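Kojo Amegashie
2018-03-10

Thread on the packing cell at Esstead, and what we changed on the gripper this week. It handles wrapped sandwiches and it had been dropping or squashing too many of them.

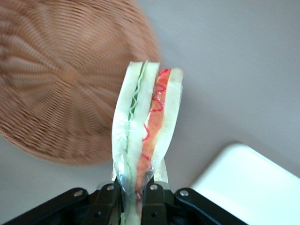 Wrist camera, sandwich held at the low end, film bunching at the fingers.

Background for anyone new. One arm, one two-finger gripper, one small camera at the wrist. It picks a wrapped sandwich and sets it in a tray. The arm itself has given us very little trouble. Nearly all the service time goes into the last few inches.

The log had 226 bad picks since the last full service. I went through them with Irfan Dhanial. Most were slips. The others were sandwiches that reached the tray with one end crushed.

First thing we checked was grip force. Someone had turned it up to 60 percent to cure the slips. It was set at 40 when the cell was handed over. More force on a soft sandwich just pushes the filling up the wrap, and then the film goes slack and slides anyway.

So back to 40, and look for the real cause of the slips.

Finger faces next. Film leaves a residue on them over time. You can't see much on matte black but you can feel it with a thumbnail. We wiped both faces with alcohol and a lint-free cloth, let them dry, wiped them again. No scraping. If you scratch the face it will snag the film later.

Then the screws. The ones at the top of the fingers and on the linkage arms are the ones to watch on this gripper. The left linkage screw turned almost a quarter turn before it came up snug. That is a lot of play on one side. The left finger was arriving late and the sandwich was getting shoved sideways before it was held.

We took each screw out one at a time, cleaned the threads, put on a small drop of medium threadlocker and torqued it back. Don't take out both screws on one side together. The finger drops out of line and you'll be doing the alignment from scratch.

Paint pen mark across every screw head when you're finished. Next person can check them at a glance.

After that, the grip point. It had been set too close to the middle, where the bread gives most. We moved it 6 mm toward the lower end. The wrap crinkles there and the folds give the fingers something to hold. You can see it in the photo. The sandwich leans a little to the right like that, and I'm fine with a lean as long as the place angle is set to match.

Place angle: we changed it by hand, ran it slow, changed it again. Irfan wrote the final value on the sheet inside the cabinet door. Please use that sheet. There is an older one in the Riis binder and it is wrong now.

Camera. Lens wiped, cable tie at the wrist replaced, cable given more slack on the outside of the bend. The old tie had been pulled so tight that it left a dent in the jacket. No broken strands that I could find, but I've put a spare cable on the shelf.

One thing we tried that didn't help: soft sleeves on the fingers. They held well for a while, then picked up crumbs and lint and got slick. They also made the fingers thick enough to bump the neighboring sandwich. Took them off.

Test run after all this was 60 picks at half speed, then 60 at full speed. No slips at half speed. Two at full speed, both on sandwiches with a loose end seal, so that one goes back to the wrapping side. Flitanine has been told.

New routine for the cell:
Wipe finger faces at the start of every shift.
Look at the paint marks at the same time.
Torque check once a month.
Leave the force at 40 unless you've talked to me or Irfan.

Replying to a couple of questions. Yes, the gripper is the stock one, only the finger faces were recut. No, we haven't tried suction on these. The film wrinkles too much for the cups we have.

Next job is the Pleketti cell, same gripper, older controller. I'll post the screw torque for both once I've checked it against the manual.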